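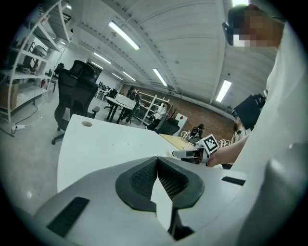
Call for participants: hand-held gripper open day

Posted in August by Gladys Temba

Broner is looking for 38 people to take part in its open day at the Enmont workshop. You will be shown how our hand-held grippers are used, then try them yourself at a desk. What you record goes towards teaching robot arms to handle small objects.

No experience of robots is needed. We would like a mix of ages and trades, and left-handed people are very welcome.

What the day involves

Doors open at 9.30 am. Salim Biwott gives a short demonstration with two grippers, one in each hand, and takes questions. After that you join a group of 6 and work through a set of simple tasks: picking up, turning over, passing from one hand to the other, putting down. Leif Damgaard runs the afternoon session, where you can watch a robot arm repeat tasks recorded at our Massawe site. We finish at 4 pm. Lunch is provided, so tell us about any allergies when you apply.

Who can apply

You must be 18 or over and able to use both hands for short spells, with breaks. Most tasks can be done sitting or standing. Some people will be asked to wear a headset. If you wear glasses, bring them and we will check the fit. Anyone who has already taken part in the Seltanum trial can come as a visitor but can't record again.

Faces are blurred in anything we publish. You will get a consent form by email and should read it before the day. Paper copies are kept at the front desk.

Payment

We pay £19 an hour for recording time and refund bus or train fares within the county. Keep your ticket.

How to apply

Send your name, a daytime phone number and a line on which hand you write with to Mwende Bakilana at the Enmont office, or ring extension 248. Places are given in the order we hear from people. There is a waiting list once they have gone.

Contact: Broner, Enmont office, ext. 248 | © Broner | Back to top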